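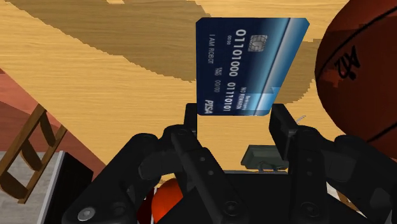 Can a robot clear my table yet? Your questions, answered

We get a lot of mail at Brindby about home robots, and most of it comes down to the same handful of questions. We've gathered the most common ones on this page and tried to answer them the way we would over coffee.

Can a machine tidy up a dining table?

Partly, and mostly in simulation so far. Picking up one thing at a time is in decent shape. A bank card is a good test, being thin and flat and very hard to get a fingertip under, and we're always pleased to see one held upright in a gripper. A basketball on the same table is a different problem altogether, and a hand that suits one may be hopeless with the other. In our Kvaran trials we ran 2000 simulated pickups of mixed household things, and 1149 ended with the object where we wanted it. We were happy with that, but you wouldn't put up with it from a dishwasher!

Why practice on a computer-made table?

Well, it's cheap, and no real cups get broken. We can lay out the table, the chairs and the clutter, let the arm try, and then put everything back exactly as it was. The trouble comes later - real wood, real light and real fingers never quite match the model, so we expect to lose some ground when we move over.

What kind of arm do you use?

For table work it's a Franka Emika Panda, fixed on a pedestal beside the table. It reaches nicely across the top, but it stays where it's bolted, so please don't picture it strolling off to the kitchen with your plates.

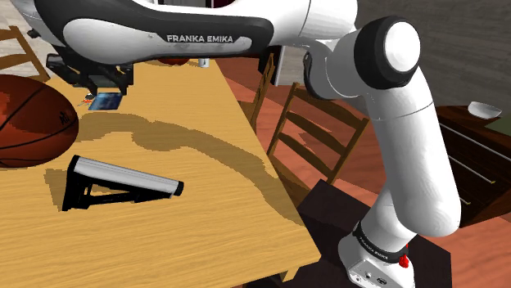
Will it know where things go?

Only if somebody tells it. Our Seler software keeps a list of 27 objects and a home for each, and anything off the list gets left alone. You'd be surprised how much of tidying is really knowing whose stuff is whose.

What about shop-floor chores?

Those are further along, I'm glad to say. Fendum, our sorting project, has it easier - the same parts in the same bins, day in and day out, and no one leaving a ball in the way.

Should I wait to buy one?

If you need help around the house this year, please don't wait for us. Write again next January and we'll gladly tell you how far we've come.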